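I'd been told Norbert Nyitrai doesn't like talking about his films before they're out, so I'd packed a long list of questions and a low opinion of my chances. I needn't have bothered. He'd started on Vunorden before I'd got my coat off.

"It's a ghost story, but it's set on a car ferry," he said. "I had the ferry before I had the ghost, if I'm being truthful. I just love ferries!"

Vunorden is his third feature and the first to go straight to streaming, landing on Patora on October 24, 2022. It follows a night steward (played by Trí Mạc, who was so good in Veres) on a crossing that never seems to reach the other side. They shot it in 39 days, nearly all of them on water, and Nyitrai was seasick for 17.

"Trí was fine the whole time," he said, a bit sourly. "He ate fried eggs in front of me. Every morning, fried eggs."
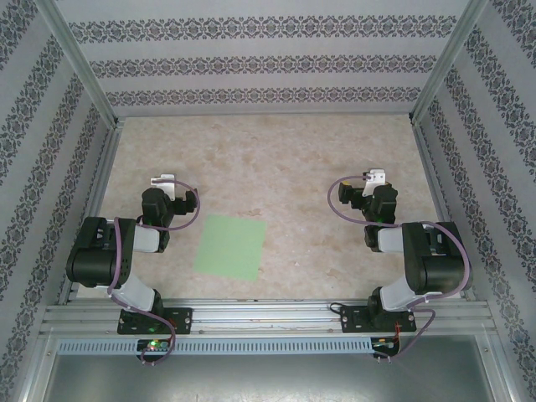
Patora Film Club – Interviews

I asked whether he minded skipping cinemas. He pulled a face and then had a proper think about it. "With Veres we had 13 screens and it was gone in a fortnight. My mum missed it. My own mum! So no, I don't mind much. I'd like people to turn the lights off, though, and put the phone in another room."

There's been plenty of chatter about the ending, which test audiences saw in two versions. He wouldn't say which one he's kept, but he did tell me the last shot was done in one go, in June, with the light nearly gone and the crew whispering – and that Mạc made up his final line on the spot.

"I'd written him a whole speech," Nyitrai said. "He said four words and walked off. I was furious until I saw it played back."

Next up is Wetum, a comedy about two brothers who inherit a swimming pool. He's still writing it, and he's promised himself it'll be filmed on dry land.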